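Serier Filing Task

The Serier Filing Task is a manipulation exercise in the robotics program at Prerley College, set each year for third-term students of automation. It was introduced by Maureen Fairclough, who coordinates the laboratory stream, as a replacement for an earlier block-stacking assignment.

Format

Students work in teams of 2 or 3 and program a two-armed robot to transfer box file binders between the top of a cabinet and its interior shelves. The cabinet is ordinary office furniture — no fiducial markers or modified handles are permitted. Each attempt is limited to 14 minutes. A run is void if a binder falls to the floor or if a team member touches the robot after the start signal.

Assessment

Marks are awarded for grasp stability, placement and the written analysis. Teams submit a log of joint positions together with synchronised video from the head and wrist cameras. Wrist footage is used chiefly to judge clearance from wooden surfaces, although motion blur and glare limit its value at close range. The assessment rubric, known as the Trastitz sheet, has 13 criteria.

Laboratory sessions are held on Wednesday. The Jõgi variant, in which the cabinet doors are closed at the start, is optional and carries no additional marks. 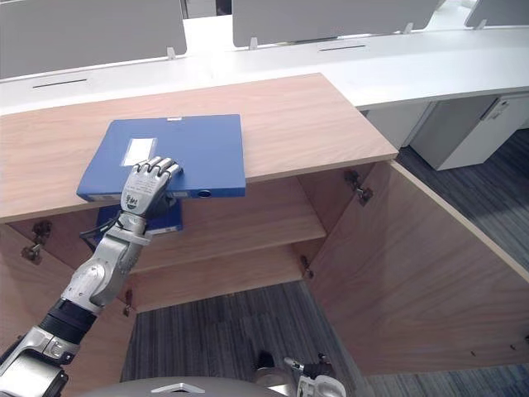
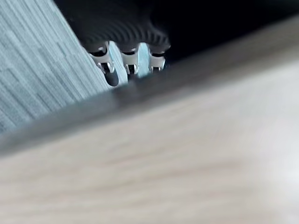
Head camera view of a hand on a blue binder (first picture); wrist camera view low over a wooden surface (second picture).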